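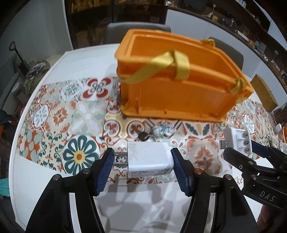
Getting from Lircombe to Pakby without a car: what changed in September

Reading time: 4 minutes

The through rail ticket between Lircombe and Pakby was withdrawn in September, and travelers now have to book the trip in two parts. The first part is the train from Lircombe to Keogh. The second is the bus from Keogh to Pakby, sold separately by the bus operator. The two bookings are not linked, so a missed connection is the traveler's own cost unless the fare bought is a flexible one. Power on board is also different on each part. The train has one mains socket per pair of seats, mounted low on the wall panel, and it takes a plug with two flat prongs. A boxy adapter with the prongs at one end will fit, but it stands well out from the wall and is easily knocked by the knee of whoever has the window seat. The bus has USB outlets only, and they do not work on the older vehicles.

Timings. The morning train leaves Lircombe at 7:42 and reaches Keogh at 10:15. The bus leaves from the stand outside the north exit at 10:40. On paper that is 25 minutes, and the walk from the platform takes six with a wheeled bag. The next bus is at 2:40 p.m. The afternoon train, at 1:05 p.m., has no useful bus connection at all and should be used only by people staying the night in Keogh.

Fares. The train fare is fixed at 2000 for a standard seat if booked at least 3 days ahead. The bus costs 519 and can be paid by card to the driver or in advance at the counter. Prices are in local currency and include one large bag. A second large bag is charged on the bus but not on the train. The old through ticket was cheaper than the two together, and the railroad has not said whether it will return.

Seats. Cars 1 and 2 have the luggage racks at the ends, out of sight from most seats. Car 4 has a rack in the middle. For the valley view, sit on the left leaving Lircombe and change to the right after the long tunnel, if there are free seats. On the return trip the sides are reversed. The left side gets direct sun for most of the morning, and the blinds do not come down all the way.

The pass. The bus crosses the Cledico pass, which has a posted height of 3626 feet. The road is kept open in winter but closes during high wind, normally for a few hours. When it is closed the bus goes by the lower road and arrives 70 minutes late. The driver decides this at Keogh, and a notice is put on the door of the bus. It is not posted online. Travelers with an onward booking from Pakby should leave a gap of at least two hours between December and March.

Food and water. There is no food service on either part. The station shop at Keogh opens at 8:00 and sells sandwiches, fruit and bottled water. The vending machine on platform 2 takes coins only. A ten-minute stop is made at the Cledico rest area, where there are restrooms and a drinking fountain, shut off in freezing weather.

Packing for the bus. The overhead shelf is shallow and will not take a cabin case. Anything needed on the way should go in a bag small enough to keep on the lap. This includes medicine, a coat, the printed bus ticket and any chargers, as the hold is not opened at the rest area. Spare lithium batteries should stay with the traveler in any case. 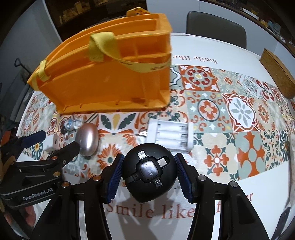
Small chargers and cables: keep them in the lap bag.

Phone signal. Coverage is good as far as Keogh and poor after it. There is none for the last 9 miles before the top of the pass. Download the map and the lodging address before boarding the bus. The stop in Pakby is by the old mill, a ten-minute walk downhill from the main street, and the path is lit only as far as the bridge.

Returning. The last bus from Pakby leaves at 3:20 p.m. and meets the 6:10 p.m. train at Keogh. The train is held for up to ten minutes if the bus driver calls ahead. After that it leaves. A traveler holding a standard ticket can use the next morning's train on payment of the change fee, which has to be paid at the Keogh counter before it closes at 7:00 p.m.

Times checked 15 December 2020. Corrections to Jaruwan Wattanapong, travel notes.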